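Cleaning and caring for a matte white tabletop
Community Help > Home & Furniture > Tables and Desks

Posted by Maja Pietrzak, November 19, 2023

Hi all! I've got a plain white table in my work room and I love it, but I'm getting nervous about how I clean it. No pattern, no grain, just smooth matte white all over, so every little thing shows up (or I imagine it does, my husband says I'm seeing things).
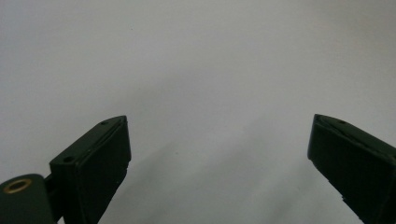

So far I've only used a damp cloth and a drop of dish soap. My sister swears by those white melamine sponges and gave me a whole pack of them, and she also left me a bottle of Clutell spray that she uses on her bathroom tile. Are either of those okay on a matte finish? I do a lot of cutting and gluing on there, plus coffee, so I need something that works on more than dust. The table was secondhand and came with no paperwork, so I can't tell you what the top is made of. Sorry!
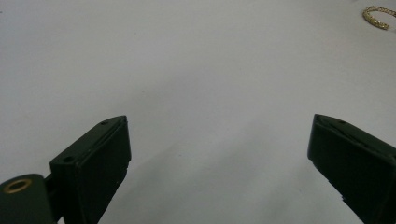 Replies
Sorted by: Most helpful

Orla Phelan
Go easy with the melamine sponge! It's basically very fine sandpaper, and on a matte top it can leave a shiny patch that you only notice when the light comes in low. I did that to my Jindura desk in July and it's still there, right where my mouse goes. Stick with the soap and water, wipe it again with a clean wet cloth (soap film looks gray on white) and then dry it with a towel. For glue I let it set and push it off with an old plastic card. Coffee comes up with baking soda and water if you leave the paste on a few minutes and don't scrub. Try it on the underside or a back corner first, especially if you don't know what the top is. I'd keep the tile spray for tile.

Birthe Eyvindsson
just get a desk mat. mine was 18 dollars and I never think about it anymore

Ayana Gudeta
I agree with Orla about the sponge. One thing I'd add is rubbing alcohol for pen marks, but mix it 50/50 with water and put it on the cloth, never straight on the table. If the top is painted, skip it completely, it can take the color right off. And read the back of that spray bottle, a lot of bathroom cleaners are acidic and say to keep them off painted furniture.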